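Search Search for: Go

Who Gets a Locker? Storage and Homelessness in the Plernalen District

Student project report, Urban Sociology II
Ginevra Piras and Adelmo Longo
7 min read

Our question was small on purpose. The instructor had asked for something that would fit in one semester, so we dropped "Why are people homeless?" and asked where people without housing keep their things. In Plernalen the official answer is the Tarawneh Street locker site, which has 50 lockers and a waiting list of 362 names. We did the division on the bus and did not enjoy it.

We spent August visiting the site and the blocks near it. We did 20 interviews, mostly on the low wall across from the Zidell parking garage, which has shade until noon and then very much does not. All names were changed, and anyone could skip any question. One man skipped all of them but stayed for an hour to criticize our survey. He was right about question four, and we rewrote it.

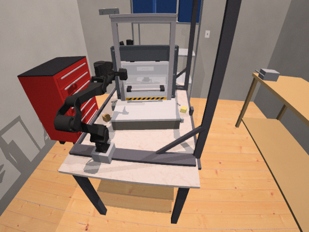 The rules came up in almost every interview. A locker has to be opened by its holder every 10 days or it gets cleared. This is meant to keep the lockers moving. It also means that a person who goes into the hospital for two weeks can come out healthier and with no birth certificate. Three people told us some version of this story, and one had lived it twice.

The site opens at nine and closes at four – hours that suit anyone who does not work, look for work, or have an appointment across town. A woman we call Dee had a dishwashing job with a ten o'clock start. She could drop off her bags in the morning, but she could not get them back until the next day, so she slept without her blankets or was late. She picked the blankets, and later she had no job to be late for.

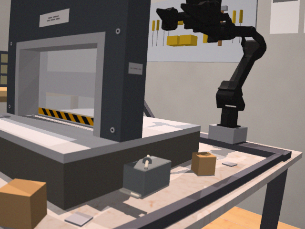 We asked the Patalness Outreach office about the hours and were sent a brochure. The brochure listed the hours.

Our sample is small and leans toward people who like to talk. We missed anyone who avoids the wall, and we only had one Spanish speaker between us, on a good day. We would not use these interviews to estimate anything. If we did it again we would start with evening visits and bring our own chairs.

Submitted September 16, 2023

Related reports
Bus Shelters Without Benches
Laundry Day: Access to Free Washers in Plernalen
Reading the Tow Notice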